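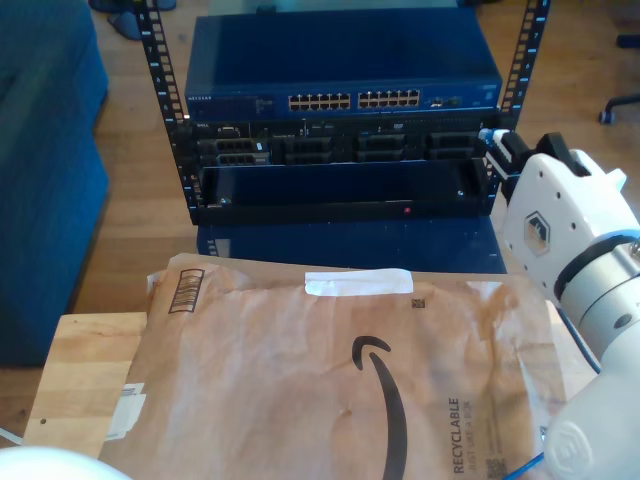
Rodica Nedelcu : le serveur de Plarville ne répond plus depuis ce matin. Les partages sont inaccessibles et l'impression aussi. Merci de regarder en priorité, la compta clôture ce soir.

## Ticket réseau — baie de Plarville

**Ouvert le :** lundi 11 mars
**Pris en charge par :** Delyth Dafis
**Matériel :** switch Netgear bleu en haut de baie, serveur Dell juste dessous
**Priorité :** haute

**09:10** — Ping du serveur : 98 % de perte. Le switch répond normalement sur son adresse d'administration. Les autres postes du site sortent sur Internet.

**09:25** — Côté alimentation, rien à signaler. Pas d'alerte de l'onduleur dans Fenis.

**09:40** — Journal du switch : le port 3 monte et descend sans arrêt depuis 7 h. Quand le lien tient, il négocie à 100 Mb/s au lieu de 1 Gb/s. Compteur d'erreurs CRC remis à zéro. Au bout de dix minutes il est déjà à 28.

**10:05** — Port 3 désactivé puis réactivé. Le lien revient presque 50 secondes et retombe. Même comportement après déplacement du cordon sur le port 11, donc le port du switch n'est pas en cause.

**10:20** — Restent le cordon, la prise murale double qui sert de passage vers l'autre pièce et la carte réseau du serveur. Essai avec un cordon Kaltex neuf entre le switch et le serveur, en direct : lien à 1 Gb/s, aucune erreur en quinze minutes. La carte réseau est hors de cause. Service rétabli provisoirement, les partages sont de nouveau visibles.

**10:50** — Message envoyé à Rodica pour la compta. Le cordon provisoire passe devant la baie, ne pas tirer dessus.

**11:15** — Essais de connectique sur une embase RJ45 double, avec un cordon bleu à manchon moulé. Ce type de manchon est assez rigide et gêne l'accès au verrou. Il faut présenter la fiche droite face au port, sans plier le câble derrière, et pousser jusqu'au déclic.
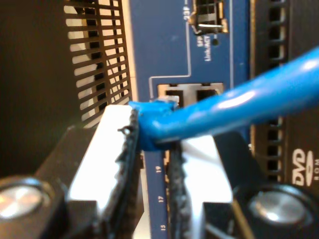
Knut Görtz : on a eu le même cas chez Janssen en mai. La fiche paraissait enfoncée mais le verrou ne s'accrochait pas, et le lien retombait en 100 dès qu'on touchait au câble. Tu as passé le cordon d'origine au testeur ?

**11:40** — Réponse à Knut : testeur passé. Paire 4-5 intermittente quand on bouge la fiche côté switch, les trois autres paires sont bonnes. Cela explique la négociation à 100 Mb/s.

**12:05** — Cordon d'origine retiré et étiqueté « HS ». Nouveau cordon posé par le chemin de câbles, avec un peu de mou à chaque bout. Cordon provisoire enlevé.

**12:20** — Contrôle : 1 Gb/s full duplex, 0 erreur CRC, ping stable. Copie d'un gros dossier vers le partage sans coupure. Impression testée avec Rodica, c'est bon.

**Cause :** cordon défectueux, contact intermittent dans la fiche.

**Reste à faire :**

- commander deux cordons courts à manchon souple
- mettre à jour le plan de brassage
- relire les compteurs du port 3 demain matin avant fermeture du ticket

**Statut :** résolu, en observation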